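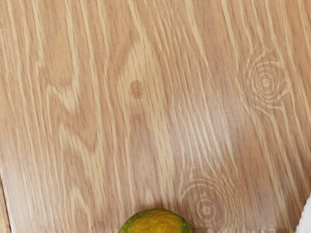 How to Find Out Whether a Robot Can Clear Your Kitchen Counter

Posted in: Home Automation, Chores

Every few months a company shows a machine putting away groceries to cheerful music, and every few months I get mail asking if it's time to buy one. You can get most of the way to an answer yourself with a counter, a piece of fruit and a free evening. What follows is the test I use before I believe anything. It works on a simulator, on a rented arm, or on whatever your cousin bolted to a cart.

The chore is dull on purpose: pick up one orange and put it in a bowl. A toddler can do it, though a toddler will also lick the orange.

What you need

An arm with some kind of gripper, real or simulated. I run the Plotano simulator at home and use a secondhand Dridholm arm when I want to be disappointed in person.
A camera that looks down at the work surface.
One small orange or tangerine. Get one that hasn't finished turning, with green still on the peel.
A bowl.
A notebook. Phones are fine too, but you'll want to write things down in capitals.

Step 1. Pick a bad surface

Demo videos are shot on plain gray tables. Your counter isn't a plain gray table. Choose a wood surface with loud grain, ideally with a knot or two. A knot is round, it has rings, and from overhead it's about as interesting to a cheap vision system as a piece of fruit. In simulation, load a wood texture and leave it at full contrast. Turning the contrast down is cheating, and you will be tempted around the third failure.

Step 2. Put the fruit somewhere rude

Place the orange near the edge of what the camera can see, so that only part of it shows. People do this to each other all the time. Milk gets left half behind the toaster and everyone copes. A person who sees the top third of an orange assumes the rest of the orange is attached. A machine has to be taught that, or has to be bright enough to move the camera and look.

If your arm only works when the fruit is dead center, write that down. You own a machine that can clear a counter you've already tidied.

Step 3. Say the instruction once

Type or say "put the orange in the bowl" and then take your hands away. The hard part of this step is yours. You'll want to rephrase. You'll want to nudge the bowl an inch to the left. Don't. If you have to coach it, the chore is now being done by two of you, and one of you has a job in the morning.

Step 4. Run it 63 times

I settled on 63 because that's how many lines are on a page of my notebook, front and back, if I skip the header. Move the orange a little between runs. Turn it so a different patch of green faces the camera. Leave the bowl alone for the first side of the page, then start moving that too.

For each run, write one of these:

GOT IT
DROPPED IT
REACHED FOR THE WOOD
SAT THERE

The third one is the one to watch. An arm that closes its fingers on a knot will look completely sure of itself, and some software will go on to carry the nothing over to the bowl and let go of it with great care. Plotano reports this as a finished task unless you switch on the grasp check, a box in the second settings menu that comes unticked.

Step 5. Time it against yourself

Do the chore by hand, at a normal pace, and time it. Mine takes 2 seconds, and that's with a sigh. Then time the machine from the end of your instruction to the fruit landing. Speed matters less than people think if you're out of the house, so don't throw the arm away over this number. Just don't believe a video until you've checked the corner for the little "5x."

Step 6. Add one more thing

Put something white and smooth beside the fruit. A mug will do. White objects on pale wood wash out under kitchen lights, and a lot of grippers are white as well, so now and then the software gets confused about where the arm stops and the crockery starts. Use a mug you don't like.

Reading your results

If you got it on nearly every line, with the fruit off to one side and the grain at full strength, you have something good and should try socks next. Socks will fix your mood.

If it did well in simulation and badly on the counter, that's the usual result. Simulated oranges hold still in ways real ones don't. My Dridholm lost over half its score making that trip, and most of the losses rolled under the stove.

If it mostly sat there, check the camera cable before you blame the field of robotics.

So can they do chores yet?

One chore, in one spot, with someone standing by, yes. A whole kitchen on a Thursday night after tacos, no. The Trallau people sell a countertop unit that sorts cutlery very well provided you first put the cutlery in the tray, and Pasaribu has a folding machine I'd like if I owned only towels.

Next up is the same test with a lemon and a lime together, once I've found where the last orange went.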